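Comparing Wrist and Head Cameras for a Multi-Fingered Hand
Project report, Turkholm Technical College, Robotics Workshop
2025-09-25

1. Background

Our group was given one term to compare two camera positions on the Flilla arm. The question came out of the May pilot, where an earlier group used only a head camera and had trouble telling when the fingers had closed on small items. We kept the same multi-fingered hand for all trials and changed only which camera the operator was allowed to look at.

2. Setup

The wrist camera sits close to the hand and looks along the fingers. It gives a large view of the fingertips but not much else, and loose material near the wrist can take up a good part of the picture. We did not crop or correct the images before showing them to the operator.
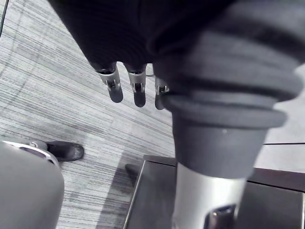 Figure 1. Wrist camera view with three fingers pointing down and dark ribbed fabric over the top of them.

The head camera looks down on the work area. We used the bathroom corner of the Hendov room because the counter has items of different shapes close together. Both cameras were shown on the same monitor, one at a time, with the same brightness settings.

3. Trials

We ran 100 trials, split evenly between the two views. Each trial had a limit of 60 seconds. The operator had to move the open hand to the toothpaste tube at the front of the counter, close the fingers, and lift. A trial was stopped if the hand touched the basin or the faucet.

With the head camera, operators lined up on the tube quickly. The cup with the toothbrush and the vase at the back were both easy to keep track of, so there were few stops. The weak point was height -- seen from above, it is hard to judge how far the fingers are from the stone.
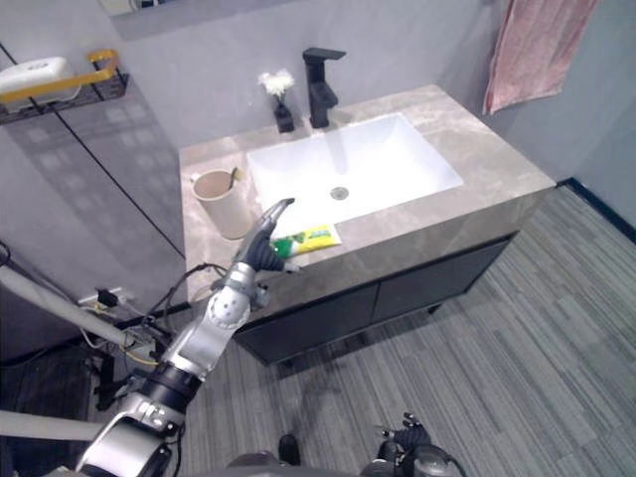 4. Results

The head camera had 24 failed trials and the wrist camera had fewer, but the wrist camera trials took longer. Most of the extra time went into finding the tube at the start. Once it was in view, closing the fingers went well. The log has some 3000 saved images, and we have only sorted the ones from failed trials.

5. Next steps

We would like to repeat the test with both views side by side. The cable bundle at the wrist should also be tied closer to the arm before then -- it limited how far we could turn the hand.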